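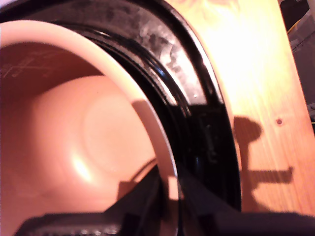
A pink plastic cup behind the gripper and against a black ring-shaped object during recording for the Pludico project.

Reker collects 3,000 examples of kitchen jobs for its robot arm

09/12/2018

Reker has passed the halfway point in a project to record a robot arm doing ordinary jobs at a kitchen table. The company wants 3,000 usable examples for Pludico, a learning system it has been building with the software firm Jedoteck.

Recording takes place in a rented flat above the Reker workshop in Bermúdez Street. An operator moves the arm by remote control to pick up a cup, put it down somewhere else, or open and close the lid of an appliance. The movements are stored together with the camera pictures, and Pludico is later trained to work out the next movement from what the cameras show.

Each example lasts less than a minute. The operator starts with the arm in its rest position, does one job and returns the arm to where it began. If the cup tips over or the gripper closes on nothing, the attempt is kept but marked as failed. Failed attempts don't count towards the total. Jedoteck asked for them all the same and plans to use them in a separate test next year.

The flat was chosen for its light. Earlier recordings were made in the workshop under ceiling lamps, and a version of Pludico trained on those did badly as soon as the arm was moved near a window. Shadows were the main trouble, the arm's own shadow included. In the flat the blinds are left as they are for the whole session, so recordings made in the morning look quite different from those made late in the afternoon.

Shiny surfaces are the next item on the list. Plastic cups were used for most of the early work, as they can be dropped without harm and are easy for the gripper to hold. They are also fairly easy for the cameras to pick out. Black appliances have been harder, and the team has set aside 7 sessions for them before the end of December. 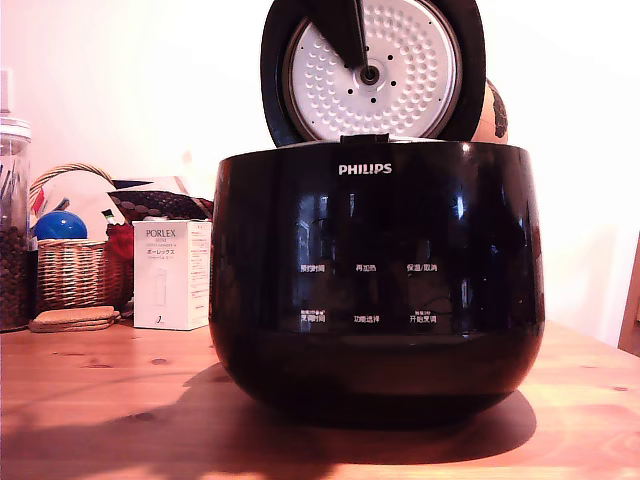 A rice cooker is a fair test for the arm in several ways. Its lid swings on a hinge and has to be pushed along a curve, the body can slide if it is pushed too hard, and a glossy front picks up reflections from the room. Operators have been told to approach it from different sides and to leave other household things on the table. Pludico has to cope with clutter, and a table cleared for every recording would teach it very little about a kitchen in use.

The controls are left alone for now. Reker says pressing a small button calls for more accuracy than the present gripper can offer, and the appliances are kept unplugged during recording. A narrower fingertip is being made in the workshop and should be ready for trials in the new year.

Operators work in pairs. One controls the arm and the other resets the table, writes down the job and checks that the cameras are still running. They swap places after every 55 attempts, a number settled on after the first weeks, when people who stayed at the controls longer began to make jerky movements. Those recordings had to be thrown out, and the work was done again.

Checking takes nearly as long as recording. Every example is played back at double speed by someone who wasn't in the room when it was made. The checker looks for missing pictures, a wrong label, or a hand reaching in before the arm has stopped. A recording with any of these faults goes back on the list to be repeated.

Almost 2 hours of each working day are spent on setting up. The cameras are lined up against marks on their stands, the gripper is opened and closed a few times, and a short trial is recorded and viewed before the session begins. Reker had hoped to shorten this, but a day's work was lost in the autumn when a camera on the arm had come loose and the fault was found only at the checking stage.

The first training run on the new material has already taken place, using the cup recordings alone. Reker hasn't published results and says it won't do so until the full set is complete. Jedoteck described the run as a check that the files could be read and that the pictures matched the movements.

The two companies have agreed to share the finished set. Reker will use it in its own work on arms for small kitchens, and Jedoteck may use it to train other systems. Whether it will be offered to universities hasn't been decided. Before that could happen, the recordings would have to be gone through again to remove any in which an operator's face can be seen.

Recording in Bermúdez Street stops for the holidays and starts again in January with drawers and cupboard doors. The lease on the flat runs until the spring.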